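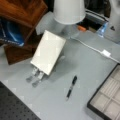

Plorholm Shared Workshop
Build diary, Plorus arm
September 26, 2025

Entry by Dalia Kazlauskienė

Work resumed at the usual bench. The purpose of the session was to settle the question of grip force on flat, light objects, which has been open since May. Sarmīte Adomaitis attended for the first half and reviewed the wiring before power was applied. She found no fault with it, but asked that the strain relief at the wrist be redone before the next session. I agreed and have added it to the list.

The closing limit in the control program had been set at 2301. At that value the fingers closed further than a thin object requires, and the motor ran warm. I lowered the limit to 2142 and repeated the test. The motor ran cooler and the object stayed in place during a slow lift. I then tried 2000, and it slipped on the first attempt. The limit has been returned to 2142 and the value entered in the settings file, with a comment giving the reason.

Three matters remain open.

The first is tilt. A flat piece taken near one edge tends to rotate between the fingers once it leaves the table. Sarmīte proposes softer pads at the tips. I would prefer to correct the approach angle first, as pads will alter the finger spacing and the limit would have to be found again. We did not reach agreement and will test both.

The second is the Uibo driver board. It dropped its connection once during the session and recovered after a restart. I could not reproduce the fault. The cable has been exchanged for a spare, and the old one is labeled and placed in the drawer. If the fault returns with the new cable, the board will be replaced by the one kept from the Illis build - provided that it still works, which has not been checked in a long time.

The third is speed. All results recorded today were obtained at the slow setting. I have no basis for saying that they will hold at the normal one, and no one should run the arm at normal speed with the new limit until this has been tested.

A note on the bench itself. Pens and papers should be moved out of reach of the arm before a run. I include myself in this request.

Power was switched off at the wall and the settings file was copied to the shared folder. Sarmīte holds the key to the parts cabinet until the next session. The strain relief comes first, then the approach angle, then the pads if they have arrived.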